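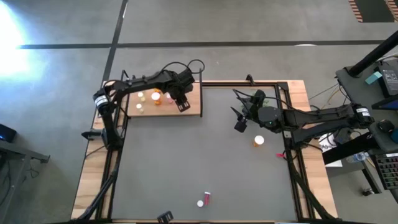 Slide 1. Pill bottles with white and pink caps, one of them translucent orange.

Rivwood shelf-life talk, speaker notes
Sat 1 September

Slide 2. Start with the date on the label. An expiration date is the last day the maker will stand behind full strength, provided the package was stored as directed and kept closed. Tablets moved to a pharmacy bottle usually get a shorter date. Leave the definition up while people settle.

Slide 3. Heat. Most labels say to store at room temperature. Breakdown speeds up as temperature rises, and the rate is different for each compound. Do not give a single rule of thumb here. Someone at the Borlow session in May wrote one down and quoted it back as a limit.

Slide 4. Moisture. Bathroom cabinets do badly on this. Plastic bottles let a little water vapor through the wall, and more comes in each time the cap is off. Point to the steps on the curve. Each step is an opening.

Slide 5. The Kekden log. One sensor in a kitchen cupboard, one in a bathroom, 970 readings from each. Readings were taken every 10 minutes. Say clearly that these are air readings outside the bottle. They tell us nothing about the tablets inside.

Slide 6. Desiccants. Leave the packet in if the bottle came with one. A packet has a fixed capacity and stops working when it is full. Do not move packets between bottles.

Slide 7. Light. Amber plastic blocks most of the short wavelengths. It does nothing for heat. Skip this slide if we are past the 50 minute mark.

Slide 8. Liquids and mixed powders. Shorter dates, often in days. Read the Myklebust table from the bottom row up, it makes more sense that way.

Slide 9. Disposal. Take-back sites first, then the household trash method. The handout has both. 100 copies are on the side table.

Questions. Refer anything about a specific prescription to a pharmacist.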